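Folding and Packing Helpers Wanted at Nestden

Posted August 2021

Nestden is looking for 2 part-time helpers for our folding and packing room in Drukotholm. If you're the kind of person who refolds the towels at a friend's house, please read on, we'd love to hear from you!

We take in donated household linens (napkins, dish towels, pillowcases, small blankets, the odd tablecloth) and turn them into starter bundles for people moving into their first apartment. Our last season ended with 520 bundles out the door. For the coming one we're aiming for 600, and that means more hands at the tables.

The work

You'll sort what comes in, shake it out, fold it to our standard sizes and pack it. We work on long tables covered in brown kraft paper and marked off with blue tape, and we change the paper as soon as it gets scuffed. Cloth goes down flat, corners get squared, edges get smoothed, and then it's on to the next one. Soft, thin cloth is the tricky part. It slides and bunches and you'll fold some pieces three times before they lie right. Most of us have come to enjoy that, especially with the radio on.
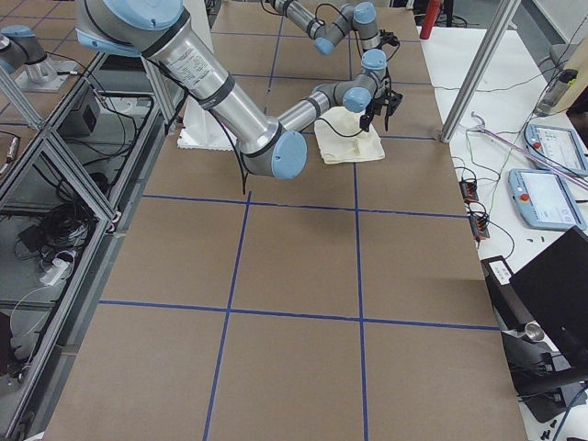 You don't need any experience. We'll show you the folds on your first shift, and there's a sheet on the wall for the ones everybody forgets (fitted sheets, mostly). We do ask that you can stand for a couple of hours at a time, lift a box of 30 pounds with a partner, and keep fabric clean, so no hand cream right before a shift and no coffee at the tables. The kettle lives in the hallway.

Shifts are mornings or afternoons, your pick, and we're happy to work around school or another job. The season starts in October and runs through the end of winter. Pay is hourly, and training counts as paid time. Bundles are picked up by Rallia, who handle all the deliveries, so there's no driving involved.

The room is on the ground floor of the Bogdan building, with step-free access from the parking lot. Come by and try a few folds before you decide!

To apply, send us a short note saying which shifts suit you and what you like about working with your hands. A resume is fine but not required. Please put "Folding room" in the subject line.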